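Small Ways to Cut Your Home Heating and Power Bills
By Emiko Oshima

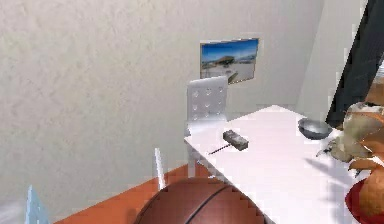 A small hammer or mallet and a shallow metallic bowl on a white table.

Most houses lose heat in places the owner never checks. Before you spend money on a new furnace or new windows, spend an afternoon on the cheap repairs. I did most of mine in February, when the drafts were easy to find.

Start with the doors. Close each one on a strip of paper and pull. If the paper slides out freely, the weatherstripping is worn or the latch plate needs to move in a little. Foam tape is fine for a door you rarely open. For the front door, buy the rubber kind that nails on.

Windows are next. Hold the back of a damp hand near the sash and you will feel any leak. Rope caulk presses into the gaps by hand and peels off in spring. Old wooden sashes often rattle because the stops have worked loose – tap the brads back in gently and keep the hammer well away from the glass.

Go up to the attic hatch with a flashlight. Ours had no insulation on it at all. Cut a piece of rigid foam board to size, glue it to the top side, and run foam tape around the frame. It took me 11 minutes, not counting the trip to the store.

In the kitchen:

Put a lid on any pot you are bringing to a boil.
Match the pan to the burner. A small pan on a large electric burner wastes heat around the sides.
Thaw frozen food in the refrigerator overnight.
Pull the refrigerator out twice a year and vacuum the coils, if yours are in back.

Water heating is a large part of the bill in many homes. Try 120 degrees on the tank and see if anyone complains. Wrap the first 3 feet of hot pipe with foam sleeves, but keep foam away from the flue on a gas heater.

Space heaters need some thought. A 500 watt panel under a desk can be enough for one person. Plug it straight into the wall, never into a power strip, and turn it off when you leave the room.

Last, read your meter at the same time each morning for a few weeks and write the number down. Our monthly use had been almost 600 kilowatt-hours, and the notebook showed that a good part of it was the old freezer in the garage.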